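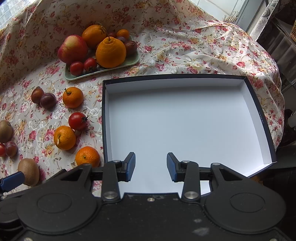
Box lid on the floral cloth, fruit off to the left.

Ripening kiwifruit in bulk: paper bag vs. open lid
Forum: Home Storage and Preserving

Plodmont
I bought a case of kiwifruit in November, all hard. I want to ripen them in batches so they don't all come due in the same week. Current plan is to keep the bulk in the refrigerator and pull out a week's worth at a time to sit at room temperature.

Two things I can't settle. First, does an open shallow lid work, or does the fruit need to be enclosed? Second, does it matter whether an apple goes in with them? I have read both answers and neither source gave temperatures or times.

Kitchen sits at 68 F during the day and drops to 62 at night. Refrigerator is 34 at the back of the bottom shelf.

Baster
Enclosed. Kiwifruit respond to ethylene at very low concentrations but produce little of it while firm. An open lid lets whatever is there drift off. A paper bag folded over twice holds enough, and it still lets moisture out. With a ripe apple in the bag, expect four to six days at your temperature. Without one, I have waited two weeks and still had fruit that was sour in the middle.

Do not use a sealed plastic bag. Condensation collects at the bottom and you get mold at the stem end.

Muvden
I disagree about the open lid. It depends what you want. If the goal is fast, use the bag. If the goal is staggered, open air in a single layer is better. The fruit soften at different rates and you pick them out as they are ready. In a bag with an apple they all go together, and that is the problem Plodmont is trying to avoid.

I have a shelf in the pantry with a flat of kiwis on it from late fall on. Single layer, nothing touching if I can help it. I press each one near the stem every other day. Anything that gives goes in the refrigerator and keeps for another week.

Baster
He is staggering by pulling batches out of cold storage. Once a batch is out, there is no reason to have it ripen unevenly. Your method works for a flat. A full case on a pantry shelf will shrivel before you get to the end of it.

Muvden
Mine don't shrivel before the end of January. What humidity are you assuming?

Baster
Forced-air heat, winter, 30 percent or under. If your pantry is unheated then you are running a root cellar, and that is a different setup.

Muvden
It is unheated. Fair enough.

Plodmont
Useful, thank you. So the bag for each batch, and the rest stay cold. Follow-up: should the cold ones be kept away from the other fruit? I have apples in the same refrigerator, in the crisper drawer directly under them.

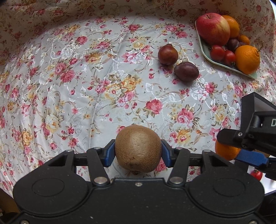
Mariama Ayaaba
Move the apples. That matters more than bag versus lid. Kiwifruit at 34 F will hold for months if there is no ethylene near them, and they will go soft in a few weeks if there is. Cold slows the response but does not stop it. A crisper drawer is not airtight, so a drawer directly underneath is the same as no separation at all.

Pears are as bad. Citrus is fine. Any kiwi that is already soft or bruised also needs to come out, as damaged fruit gives off ethylene and sets off the ones next to it.

Plodmont
I don't have a second refrigerator. Would the garage do for the apples? It runs 38 to 45.

Mariama Ayaaba
Yes, apples will be fine there as long as it does not freeze. Put them in something mice can't get into.

Baidoo
Came in from a search. Is there a way to tell if a hard kiwi was picked too early? I have had some that softened and never got sweet, bag or no bag.

Baster
Not by looking. Growers check soluble solids with a refractometer before harvest. Starch converts to sugar as the fruit ripens, so if the starch wasn't there at picking, the bag can't add it. You can cut one from the case and put a drop of juice on a cheap refractometer, but a hard fruit reads low anyway. Ripen two or three first, then measure. Under 12 Brix when soft, I would not buy from that seller again.

Muvden
Or just taste one.

Baster
Taste doesn't give you a number to compare with next year.

Baidoo
I don't think I need a number for kiwis, but thanks. Will try a bag first.

Plodmont
Update on the first batch. Two bags, same shelf, one with an apple and one without. The apple bag gave at the stem end on day five. The other bag is on day nine and still firm except for one. Apples have gone to the garage in a lidded tin.

Next batch comes out of the refrigerator tonight – same setup, apple in both bags this time.

Muvden
Leave a few on the open lid as well. I would like to know how they do in a heated room.

Plodmont
Can do. Four of them, single layer, far side of the kitchen from the bags.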